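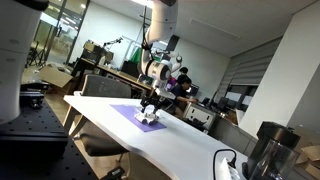 Yayra Essien wants to know why a bag of washers that costs less than a sandwich takes longer to arrive than a sofa. Fair enough, Yayra. The sofa people have trucks. We have a shelf by the door and a mail pickup in the afternoon. The rest of your questions, and a few we get whether we like it or not, are answered on this page.

Favari Small Parts: Ordering, Shipping and Returns
Last updated 10/03/2020

What do you sell?
Fasteners, spacers, caps, feet, bushings, clips, and the little plug that fell out of your chair and that you threw away because you didn't know what it was. We carry roughly 2,000 items. Most of them are listed on the site under a name you would think of. The others are listed under the name the manufacturer thought of, and for those you may want to email us.

I don't know what my part is called. Can you still help?
Usually. Send a photo with a ruler next to the part. A coin is fine if you tell us which country it's from. Please measure the hole as well as the thing that goes in the hole. "Normal size" is a popular answer and we have not yet found the drawer for it.

Metric or inch?
Both, in separate aisles, and they don't speak. If your furniture came flat in a box, start with metric. If it came from your grandfather, start with inch. If your grandfather fixed it himself, send the photo.

Is there a minimum order?
Five dollars before shipping. We used to have no minimum, and a gentleman in June bought one lock washer every morning for most of the month. We miss him, but not the envelopes.

How much is shipping?
Free on orders over $40 within the lower 48. Under that, you pay what the post office charges us plus nothing. Boxes heavier than 40 pounds go by ground freight and we'll call you first to make sure you meant it. People do sometimes order by the case when they meant by the piece.

Can I get it tomorrow?
Order before noon, pick the express option, and it leaves here the same day. What happens to it after that is between you and the carrier. We have tried asking them nicely.

How are the parts packed?
Small items go in zip bags with the part number on a sticker. Anything with a finish that scratches gets paper between the layers. Mixed orders are bagged by item, so you won't have to sort them at the kitchen table, unless you open all the bags at once, in which case we can't help you and neither can your cat.

Are the Pirex caps the same as the Jasetti caps?
No, although they look it. Pirex caps push in and stay in. Jasetti caps have a slight taper and want a tap with a rubber mallet. Put a Pirex cap in a Jasetti tube and it will hold until company comes over. Both listings have drawings with the dimensions marked, done by Forough Nikzad, and you can trust the drawings over the product names.
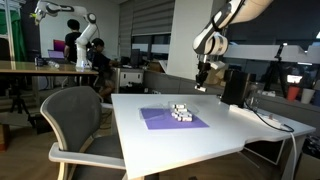 Can I return something?
Yes, within 30 days, if it's unused and still in a bag with a readable sticker. You cover return postage unless the mistake was ours. If the mistake was ours, write to us before you mail anything back. For parts under a couple of dollars we'll generally just send the right one and let you keep the wrong one. Every home should have a jar.

My count is short. What now?
Check the folds of the bag, then the box, then the floor. Then email us with your order number and we'll send the difference. We fill large quantities by weight, and the scale is good but it's still a scale. Nobody has ever written to say we sent too many, so we assume it never happens.

Do you still carry the Enriquez brass hinge?
The long one, yes, while it lasts. The short one is gone and the factory isn't making more. Please stop asking if there's a secret one in the back. There was, and Forough sold it.

Do you have a phone number?
It's at the bottom of every page. Email gets a faster answer, and we can't see your part over the phone, however well you describe it.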